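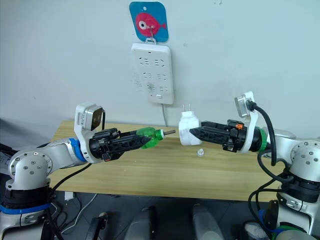
A power strip hung on the wall from an adhesive hook, with the cable dropping behind the table.

Power strips belong on the wall. I have held this opinion for years and I have moved apartments 3 times with it, and each time the strip went up before the curtains did.

Most people keep theirs on the floor. It sits behind a desk or under a bed, where it collects dust and hair and gets kicked. To plug in a lamp you get down on your knees and feel around. To switch the thing off you do the same, so you never switch it off. In my first place on Ospina Street I had one under the kitchen table for a whole winter, and I mopped around it. I don't like thinking about that now.

The argument against the wall is usually about looks. A white strip on a white wall is not pretty, I agree, and a cable hanging down is a cable hanging down. But the table hides the lower part of it, and what is left is a plain rectangle at a height where a person can reach it. I stopped noticing mine within a week. Visitors notice the hook more. The one in the photo has a red cartoon fish on a blue square, and I think that is a perfectly good thing for a wall to have on it.

Segundo Guzmán, who rented the room above mine at Clultosow, disagreed with me about the hook. He is a screws man. He says adhesive is for towels and calendars, and that anything with current running through it should be fixed to the wall with hardware. He has a point. A strip with 4 heavy adapters in it weighs a good deal more than an empty one, and a hook that is happy in October may let go in the summer when the paint gets soft. Every time you pull out a plug you are also pulling on the hook.

My answer is that I rent. Screws mean holes, and holes mean a conversation about the deposit. I once paid 300 for patching and paint over damage I could have covered with a postage stamp. So I use hooks, with conditions. I read the weight limit on the packet and stay well under it. I wipe the wall first and leave the hook alone overnight before hanging anything. I hold the strip with one hand when I unplug with the other. Nothing big goes into it either — no heater, no kettle. Those go straight into the wall outlet.

If you own the place, use screws and make Segundo happy. Most strips have slots on the back for it. Either way, get it off the floor, and leave enough slack in the cable that moving the table doesn't bring it down.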